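컵 정리

주방 상부장을 비우기 시작한 게 지난주다. 이사 온 뒤로 한 번도 제대로 정리한 적이 없어서 문을 열면 컵이 겹겹이 쌓여 있었다. 앞줄 컵만 쓰고 뒷줄 컵은 있는 줄도 모르고 지냈다. 꺼내서 늘어놓으니 머그만 11개였다. 유리컵은 따로 세지 않았다.

두 사람 사는 집에 머그 11개는 많다. 그래도 한꺼번에 버리지는 못하고 며칠에 걸쳐 나눴다. 이가 나간 것은 신문지에 싸서 버렸고, 행사장에서 받은 로고 컵은 사무실에 가져다 두었다. 쓰는 컵과 쓸 것 같은 컵만 남겼다. 쓸 것 같은 컵이 항상 문제인데 이번에는 상자에 담아 베란다 창고에 넣었다. 10월 말까지 한 번도 안 꺼내면 내놓을 생각이다.

매일 쓰는 컵은 상부장에 다시 넣지 않기로 했다. 키가 큰 컵은 안쪽에 넣으면 꺼낼 때마다 앞의 것을 다 빼야 한다. 밖에 두고 쓰려고 작은 선반을 하나 샀다. Clandeck에서 나온 조립식이고, 상판은 나무, 양쪽 다리는 검은 금속 프레임이다. 후보는 3개였는데 2단짜리는 아랫단 높이가 낮아서 뺐고, Maurya 제품은 마음에 들었지만 폭이 넓어 우리 식탁에는 과했다. 남은 게 이거였다.

조립은 어렵지 않았다. 설명서에 그림만 있고 글이 없어서 처음에 다리 방향을 거꾸로 잡았다가 다시 풀었다. 나사는 처음부터 꽉 조이지 말고 양쪽을 다 끼운 다음에 조이는 편이 낫다. 한쪽을 먼저 조였더니 반대쪽 구멍이 맞지 않았다. 공구는 집에 있던 드라이버를 썼다.

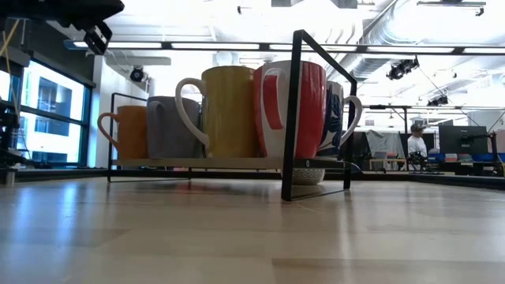
한 줄로 올린 머그 다섯 개. 오른쪽 아래 작은 그릇은 선반 밑에 넣었다.

순서는 몇 번 바꿨다. 처음에는 키 순서대로 세웠는데 손잡이끼리 자꾸 부딪혔다. 지금은 제일 낮은 주황색을 왼쪽 끝에 두고 손잡이도 왼쪽으로 뺐다. 그 옆이 회색, 가운데가 겨자색이다. 겨자색 컵은 손잡이가 커서 회색 컵 쪽으로 넘어오는데, 쓰는 데는 지장이 없다. 빨간색과 흰색 세로 줄무늬 컵은 용량이 커서 주로 내가 국물 마실 때 쓴다. 오른쪽 끝의 남색 잎무늬 컵은 남편이 쓰는 컵이다.

색을 맞춰서 산 게 하나도 없다. 주황색은 Pleltovell 매장이 문 닫을 때 샀고 회색은 선물로 받았다. 나머지는 어디서 샀는지 기억나지 않는 것도 있다. 세트로 통일할까 잠깐 고민했는데 쓰던 것을 두고 또 사는 건 정리가 아닌 것 같아서 관뒀다. 색이 다 다르니 누구 컵인지 헷갈리지 않는 점은 좋다.

선반 밑 공간은 생각보다 쓸모가 있다. 미색 작은 그릇은 티백 건져 놓는 용도로 꺼내 두었다. 원래는 간장 종지로 샀는데 깊이가 애매해서 안 쓰던 그릇이다. 설탕통도 넣어 봤는데 뚜껑을 열려면 통째로 꺼내야 해서 도로 싱크대 옆에 두었다.

아쉬운 점도 적어 둔다. 밖에 나와 있으니 먼지가 앉는다. 자주 쓰는 컵은 상관없지만 며칠 안 쓴 컵은 한 번 헹궈야 한다. 그리고 우리 식탁은 표면에 광이 있어서 선반을 끌면 자국이 날까 봐 신경 쓰인다. 다리 밑에 붙일 얇은 펠트를 사려고 한다. Skurnis 것이 잘 안 떨어진다는 후기를 봤는데 써 보지는 않았다.

상부장에는 이제 유리컵과 손님용 잔만 있다. 아래 칸이 통째로 비어서 라면과 건어물을 옮길까 하다가 일단 그대로 두었다. 비워 놓으면 또 뭔가로 차겠지만 당분간은 이대로 쓴다. 다음은 양념 서랍인데 유통기한 지난 게 꽤 나올 것 같아서 쓰레기봉투부터 사 와야 한다.

2024년 9월 30일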